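4.2 How players found the extraction points

I'll admit I expected this part of the study to be boring. Flotuveo is a co-op game where you and one partner raid a flooded city, grab what you can carry, and get out by boat before the tide timer hits zero. The boats move every match. So the question I cared about was simple: how do two strangers agree on which boat to run for when neither of them has a microphone?

I recruited 23 pairs through the Ramside forum, which is where most of the long-time players hang out. Each pair played 5 matches, starting on a Tuesday evening, and I logged every ping, emote and crouch. (Yes, crouch. I'll get to that.) Imke Böttcher coded the logs separately from me and we argued over the mismatches afterward, mostly about whether a player jumping in place was trying to say something or was just waiting for a door to open. We kept those as a separate category called "fidget" and left them out of the main comparison.

The ping wheel got far less use than I'd guessed. It takes a held button and a flick of the stick, and a lot of players told me in the interviews that they didn't trust themselves to do it while running. What they did instead was turn their whole character toward the boat they wanted, crouch twice, and go. If the partner followed, great. If not, they came back and did it again, usually faster and with more crouching! One player described it as "nodding with my knees," and I've borrowed the phrase in my notes ever since.

Pairs on the Somboon map, which has long sight lines down the canals, settled on a boat sooner than pairs on Kundanard, where you're indoors half the time and can lose your partner behind a stairwell. That fits what I heard in interviews too. People on Kundanard talked a lot about waiting.

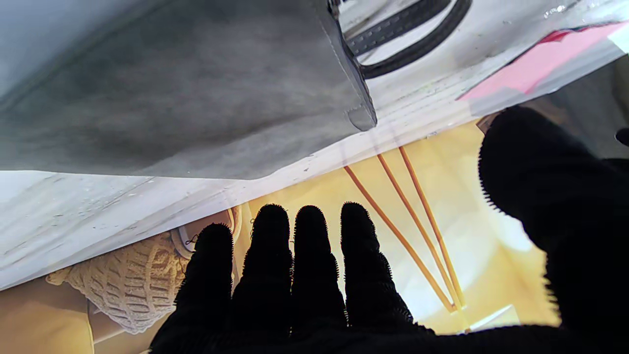
Figure 3. Black, fuzzy-gloved robot hand with its four fingers extended.

The wave emote is the one I'd most like to see changed. In Flotuveo it plays the same way whether you mean hello, stop, or over here, and the players in my sample read it as all three, sometimes within one match. Part of the trouble is the hand itself, a dark mitten shape that closes up at any distance. Fingers held slightly apart, as in Figure 3, give a hand an outline you can pick out against a lighter background, and I'd start there before touching the animation. A separate stop gesture would help as well, though I suspect the crouchers would go on crouching.

I didn't look at pairs who already knew each other, and I'd expect them to have habits of their own.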